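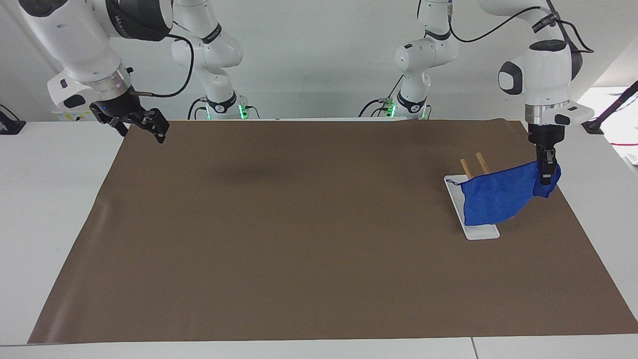
Did the new planner ship this period? It shipped in March, and both arms have been running on it ever since.

Home | Projects | Reports | Contact

Progress report to Bridora, from the Muvden software group
Prepared by Ronja Lindholm

I'm really pleased with how this stretch went! The old planner treated each arm as its own problem and then checked for clashes at the end, so one arm would often sit and wait while the other finished. Bok-nam Yoo rewrote it so both arms are planned together, and a two-arm plan now comes back in 300 milliseconds on our lab machine.

Cloth is still the hard part. We have 3,637 recorded runs with cloth and small tableware, and Eskil Björklund has gone through 2,678 of them by hand to mark where each grasp starts and ends. His labels feed the new grasp-point model, which looks for corners and hanging loops (loops used to fool it all the time, and it handles them much better now). Folds that bunch up right under the fingers still throw off the depth estimate, and we have three fixes in testing.

The replay tool, Irno, is in daily use. You can scrub through a run, see what the planner believed at each step, and change one setting without starting over. Elsa Moen added side-by-side playback and I can't imagine going back.

Next up: finish the remaining labels, move the gripper force limits into the shared config, and get Irno reading the older log format. Eilif Hägglund will send the updated budget sheet separately.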